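Folding Household Cloths: What Makes a Good Fold?
Project report, second-year textiles and home studies
30 Oct 2023

Why we chose this topic

Everybody in our group folds tea towels differently. One of us does thirds, one does halves and then halves again, and one rolls (which caused quite an argument in our first meeting!). We wanted to find out whether the method makes any difference to how neat the stack looks and how well the cloths fit in a drawer. Els Wuyts, our tutor, told us to keep the question small, so we stuck to thin household cloths and left bath towels and bed sheets for another year.

The cloths

We used three kinds, which we call by the names on our own sample cards. Indon is a thin, plain weave with hardly any body. Duline is a bit heavier and holds a crease well. Wuisan is soft and slightly stretchy, and it was easily the most annoying of the lot, because the corners drift as soon as you let go of them. Each piece was washed, dried flat and weighed before we started. We had 26 pieces altogether and did 400 folds between us over the project, all written down in one very battered notebook.

How we worked

Every fold began with the cloth laid out flat on a smooth surface. We tried a wooden desk first and gave up on it quickly, as the grain catches the thinner cloths and pulls one edge out of line. A slippery top has its own trouble — the whole cloth slides if you tug too hard — but it is much easier to straighten things with the side of your hand.
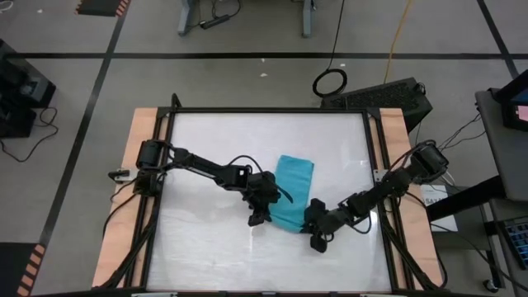
The part we found most interesting was the second fold. The first one is forgiving. You bring one long side over to the other, and if it is slightly out you can nudge it back. With the second you are moving two layers, and the lower one likes to stay behind. That leaves a lip along the edge, and once the lip is there every later fold makes it thicker. We measured the lip with a ruler each time and counted a fold as good if it was under 3 mm.

Results

Halves won for Indon and Duline. Thirds gave a smaller parcel and looked lovely from the front, but the inside flap was often crooked and you could feel it as a lump. For Wuisan none of the methods worked well at first. Then we tried smoothing from the middle outwards before each fold, and the very next session we got 19 good ones in a row, which made us absurdly happy.

Rolling was quick and took up the least room in the drawer. We couldn't measure a lip on a roll, so it isn't in the main table, but we've put our drawer notes in the appendix under Grusberg (that's what we called the test drawer).

What we would change

We should have ironed half of the pieces and compared them with the rest. We also began timing ourselves only in March, so the early sheets have no times on them and we had to leave speed out completely. And we'd like to try square cloths, as all of ours were longer than they were wide and we suspect that helped the halves method quite a lot.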